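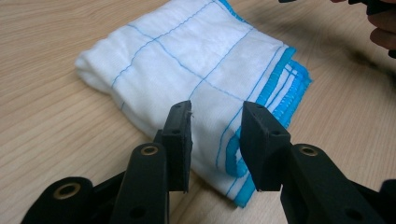

**Best way to stop cotton kitchen towels from smelling sour after washing?**

Posted by brundelwood_laundry, July 8, 2026

I have a stack of thin cotton towels that I use for drying dishes and covering bread dough. They come out of the washer smelling fine. Once they're folded and put in the drawer they're okay too. But as soon as one gets damp again, within a few minutes it has a sour smell, like an old sponge.

What I do now: warm wash with the regular clothes, a full cap of liquid detergent, fabric softener, then hung on a rack in the bathroom. The washer is an Osberg front loader, bought used. I don't know how old it is. We have hard water here.

I have tried adding vinegar to the rinse two times. It helped for one or two uses and then the smell came back. I don't want to throw them out, because I like how soft they have gotten. Is there something I should change, or are towels just done at some point?

---

**tallpantry**

They aren't done. The smell comes back when they get wet because there's still grease and detergent in the cloth, and bacteria live on that. Washing warm with a lot of soap adds to it. Do a strip wash once, then change the routine.

For the strip wash:

1. Wash the towels by themselves on hot with a normal dose of powder detergent. No softener.
2. Fill a bucket or the sink with hot water and dissolve some washing soda and a little detergent in it. Put the towels in and push them under.
3. Leave them until the water is cool. Stir when you walk past. The water will probably turn gray or yellow.
4. Drain, wring, and run them through the washer again on hot with no detergent at all. If you see suds through the door, run another rinse.

Use oxygen bleach in step 2 if you want, the kind that is safe for colors. Check one towel first if any of them have colored stitching or a printed border. Don't use chlorine bleach in the same bucket as vinegar. The two together make a gas you should not breathe.

After that, for regular washing:

- Stop the fabric softener. It coats cotton and makes it absorb less, so the towel stays damp longer.
- Keep kitchen towels out of the clothes load. They have food and oil on them and need hotter water than shirts do.
- Use less detergent. The cap on most bottles holds far more than a small load needs. With hard water you can't go down to nothing, but two tablespoons is plenty for a load of only towels.
- Dry them somewhere with moving air. A bathroom is the worst room in the house for this unless the fan is on.

My water tested at 300 parts per million, which is very hard, and this works for me. I repeat the strip wash in April and again in the fall.

Also, don't put a used towel in the hamper wet. Hang it over the side until it's dry.

---

**Szalai_Rd**

Clean your washer. Front loaders hold water in the rubber gasket and in the filter at the bottom. Mine had a layer of black slime in the fold of the gasket and everything I washed picked it up. I wiped it out, cleaned the filter, ran an empty hot cycle, and the smell was gone. Leave the door open between loads.

Put a pan under the filter before you open it. Mine let out a lot of water.

---

**mrs_quickrinse**

I just boil mine. Big pot, water, spoon of baking soda, ten minutes, done. My mother did it that way. Make sure they are all cotton because anything with polyester in it can come out odd. I never bought any special product except Wodix one time and I couldn't tell any difference.

If they still smell after boiling I would cut them up for rags. New ones aren't expensive.

---

**brundelwood_laundry**

Thanks. I checked the gasket first since it was free, and it was bad. I also found a sock in there that isn't ours. I cleaned it and the filter and then did the soak with washing soda. The water came out the color of weak tea.

Two loads later there is no smell when the towels get damp. They feel a little rougher without softener but they dry dishes much better than before. I moved the rack to the hallway.

One thing to add for anyone with the same washer: the hot setting on mine isn't very hot. I put a kitchen thermometer in the water during the fill on the hottest cycle and it read 57 degrees Celsius. The sanitize button makes it go higher but the cycle is long, so I only use it for the towels.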